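Sixteen Coupons and a Sore Throat

My mother-in-law mails us coupons. She has email, a phone and a printer, but she trusts the envelope, so every January a fat one arrives with my name spelled a new way. This year it held 16 coupons, 2 of them still good.

I used to throw the whole pile out. Then my wife asked over dinner how I'd liked the ones for El Sherbiny, the bakery near Yupin Kongkaew's place, and I said they were great, and now I'm a man who keeps a coupon folder. It has tabs.

The live ones this time were for lotion, 90 cents off, and for tea at Stasari, which closes at four and charges for lemon. I drove to both. I spent more on parking than I saved, and I had come down with something by the time I got home, so the tea was wasted on me anyway.
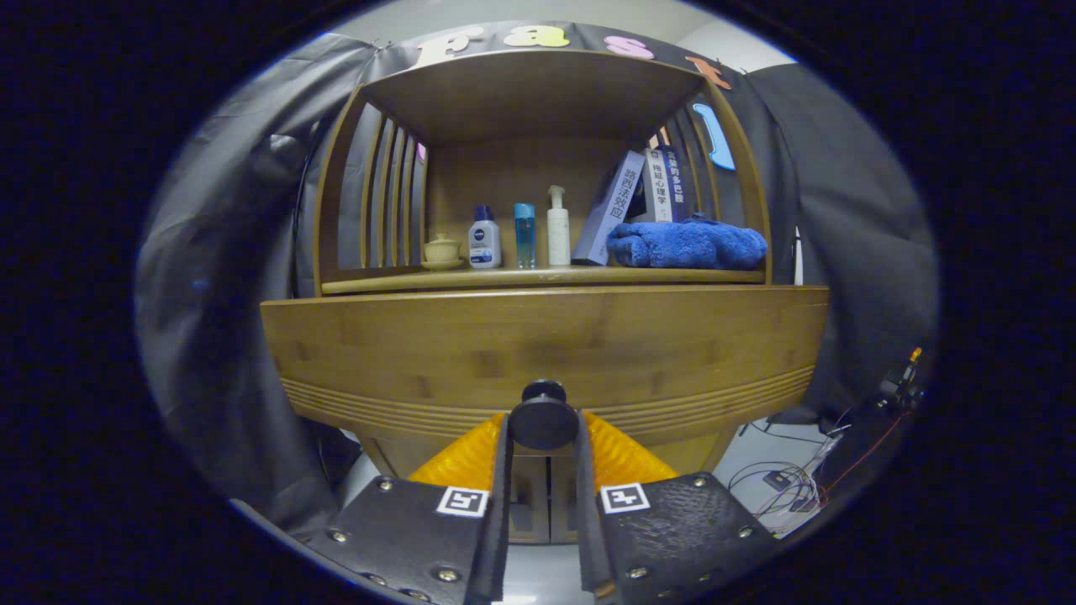
Nivea, a lidded cup on its saucer, and company.

Chalerm Paisan, who I have worked beside for years, says I should just tell her. He also once told his own mother he didn't care for her soup, and they communicated through his sister until spring — so I take his advice with some caution.

What I did was call and thank her. She was pleased. She said she'd noticed I was using them and had signed me up for the Amar rewards card, where you get a free tote bag at 2,000 points. I have 90. She wanted to know what color tote I'd like.

I said blue. She's already asking the store whether they can hold one.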